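Flemmont & Brilon Community Board > Pets and Animals > Lost and Found

Found ginger boy with a chip that leads nowhere, how long do we wait?

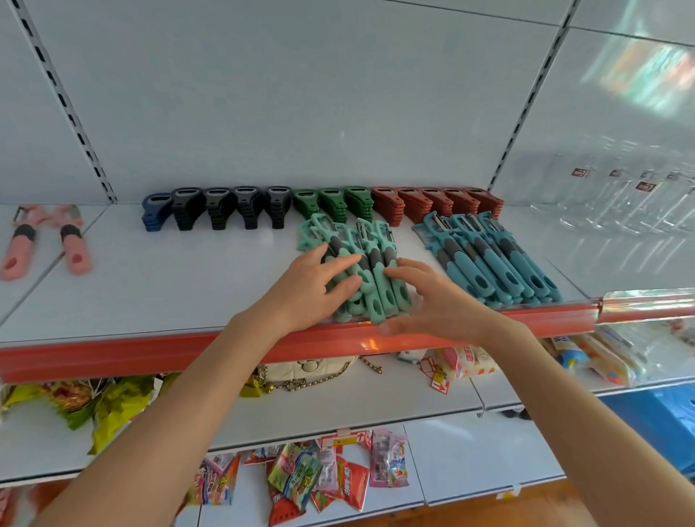 Original post

mulberry_lane
Hi everyone, I've been reading this board for years and mostly only pop up to ask about bin nights, so please be gentle with me. We have had an older ginger cat turning up under our carport in Flemmont since the end of the school holidays. He is desexed, very polite, has a little nick out of his left ear and a white bib, and he has clearly belonged to somebody because he knew exactly what the sound of the fridge meant. At first I didn't feed him, then I fed him a bit, and then it rained for a week and I'm afraid he has been sleeping on my husband's good fishing jacket ever since.

I did do the right thing and took him to Fagundes Vet in Brilon to be scanned. He has a chip! I was so pleased I nearly cried in the waiting room. But the phone number is disconnected, the email bounces, and the address is a rental where the people have never heard of him. The nurse, who was lovely, sent a letter anyway and said sometimes mail gets redirected. That was three weeks ago and nothing.

So my question is, how long do we wait before he's ours? My daughter has already named him Crumpet (I know, I know) and I would like to either let her love him or stop her now. I also feel a bit sick thinking there may be someone out there who is missing him terribly.

wattlebird55
Oh bless you for taking him in, and bless Crumpet too, it's a very good name for a ginger. We had almost the same thing with our old Biscuit, who came with a chip registered to a man who had moved to Perth and didn't want him back. It took one phone call in the end, but it took us ages to find out who to call.

Have you looked at whether the chip is listed on more than one registry? Ours was on two and the second one had a newer mobile number on it. The vet might only have checked the first one that came up, so do ring and ask, they won't mind.

Kęstutis Rätsep
Good evening. I will be the unpopular one. You should have taken him to the council shelter at the start, and I think you should still do so. I say this as someone whose cat was missing for two months while a very kind family three streets over was feeding her salmon. They did not report her. They put a post on a social page that I do not use, and they thought that was enough. I was ringing the shelter every second morning, because that is where an owner is told to ring.

I am not accusing you of anything. You had him scanned, which those people did not. But an owner who has lost a cat looks in certain places, and your carport isn't one of them.

mulberry_lane
Kęstutis that's completely fair and I'm sorry about your girl, I hope she came home and wasn't too ruined by the salmon. I did ring the council the same afternoon as the vet and they took a description over the phone, but to tell the truth I don't know if it went anywhere. The chap sounded like he was eating his lunch. I didn't want to hand him in because he's old and a bit creaky and I kept picturing him in a cage with barking on both sides.

Thank you wattlebird, I'll ring Fagundes about the second registry in the morning, I didn't know there was more than one!

Kęstutis Rätsep
She came home, thank you. She will now not eat anything out of a tin.

If you rang, ask for a reference number. If they can't give you one then no report was made.

GlenysM
Glenys Maihi here, some of you know me from the Brilon dog park (I'm the one with the three-legged kelpie and the enormous hat). I fostered for a rescue for a long while and I'd like to put in a word on the other side, with respect to Kęstutis, because I don't think the shelter is always kindest for an elderly cat. They get stressed, they stop eating, they catch the flu from the one next door. Plenty of councils are quite happy for the finder to hold on to the animal so long as it's been properly reported and they have your details on file. The important bit is having it in writing, so send an email as well as ringing, with a clear photo and the chip number. Then nobody can say later that you kept quiet.

As for how long, it depends where you are and I wouldn't like to tell you a number of days and be wrong. Ask the council that too, in the same email. And don't change the chip over to your name until they've told you that you can. I've seen that go sour between two perfectly nice families and it was horrible for everyone, they still don't speak at the shops.

Other things that worked for us over the years: a paper poster at the post office and at the IGA, a note in the letterboxes for the streets on either side, and a chat with whoever delivers your mail, because posties know every cat in the district. Leave one detail off the poster and ask callers to tell you what it is. With your boy I'd have left off the ear, but you've told us about that now, so pick something else!

SimoneQ
I'm going to disagree with nearly everybody, sorry. We lost our cat in December and I would have given anything for someone like mulberry_lane to have her. We put up a reward of $500 and what we got was two phone calls from people who'd plainly never laid eyes on her, and one from a man who wanted the money sent before he'd tell us where she was. So please be careful who you hand him to. Ask for old photos, a vet card, anything. A real owner will have hundreds of photos of that cat doing nothing whatsoever.

But I also think three weeks is no time at all. I was still looking at three months. My husband was still leaving the laundry window open at five. If your daughter can stand it, I'd call him a visitor for a good while yet.

wattlebird55
Simone, I'm so sorry, I remember your posters. Did you ever hear anything?

SimoneQ
No, we didn't. We've got a pair of sisters from the rescue now and they're absolute monsters and I love them. I still look at every tortoiseshell I drive past though.

tin_roof_tony
Bit of a practical one from me. Has anyone put a paper collar on him? You cut a strip of paper, write "Is this your cat? Please ring" and your number on it, and tape it loosely so it tears off if he gets caught. When we had the grey one visiting, ours came back with somebody else's handwriting on it that said "his name is Gordon, he has already had dinner". He'd been working the whole street. If your fella still goes out during the day you'd know within 90 minutes if he has another house, they're not subtle.

Otherwise you could get one of those Rokix tags and see where he wanders to. My sister has one on hers. The battery's not much chop, but it found him in a neighbour's shed.

mulberry_lane
Tony, Gordon has made my whole evening. I'll try the paper collar, he does still toddle off after breakfast for an hour or so, although I'd assumed he was only going to sit on the neighbour's warm driveway. I don't think I'll get a tag on him yet, it feels a bit like putting a bumper sticker on somebody else's car.

Simone, I read yours out to my daughter and she went very quiet and then said we should do more posters. So we're doing more posters, and he is officially a visitor called Crumpet until further notice.

GlenysM
She sounds like a good kid, that one.

One more thing I forgot, and it's the boring one. Before you fall in love any harder, ask the vet for a proper look at his teeth and kidneys. I took on an old tabby in exactly this way and the first year of him cost me $3,930, between the teeth and the thyroid and the night he ate a hair tie. I don't regret a cent – he was the best company I ever had – but I'd have liked to see it coming. If an owner does turn up, keep your receipts too. Some people are glad to pay you back and some aren't, and it's nicer to have the conversation with the bits of paper in front of you.

Kęstutis Rätsep
I would not treat him for anything except an emergency while the ownership is unsettled. If I had come for my cat and found that strangers had removed four of her teeth I would have had something to say.

GlenysM
Well, if her teeth had been rotten I'd have hoped you'd say thank you! But I take the point. A check-up, then, and pain relief if he needs it, and anything bigger talked over with the vet and the council first. I think we can meet in the middle there.

Kęstutis Rätsep
Yes. A check-up is reasonable.

mulberry_lane
Update for those who asked, sorry it's taken me a few days, we've had gastro through the house.

The council had no record of my call, so Kęstutis, you were quite right and I've eaten my hat. I sent the email the way Glenys said, with photos and the chip number, and I now have a reference number and a very nice reply from a lady called Sanne Van Hecke, who says he can stay with us while they try to trace the owner. She's going to tell me the date once she's checked what's been done from their end.

Fagundes found him on a second registry too! Different surname, a Silvana Rangel, with a mobile that rings and goes to a voicemail that's full. I've sent a text and the vet has sent one as well. I don't want to read too much into it. It could be an old number or she could be overseas or goodness knows what. If anyone here happens to know the name, please don't go knocking on doors, but would you ask her to ring the clinic?

The paper collar came back with nothing written on it and one corner chewed.

wattlebird55
Fingers crossed over here, whichever way it goes. Give him a scratch under the chin from me, and get some flat lemonade into yourself.

tin_roof_tony
Try the collar again in pen that doesn't run. I used whiteboard marker the first time like a goose and you couldn't read a word of it by lunchtime.

mulberry_lane
I used my daughter's glitter pen, so that might well be the trouble. New one going on tomorrow after breakfast, and I'll post again when I hear from the council.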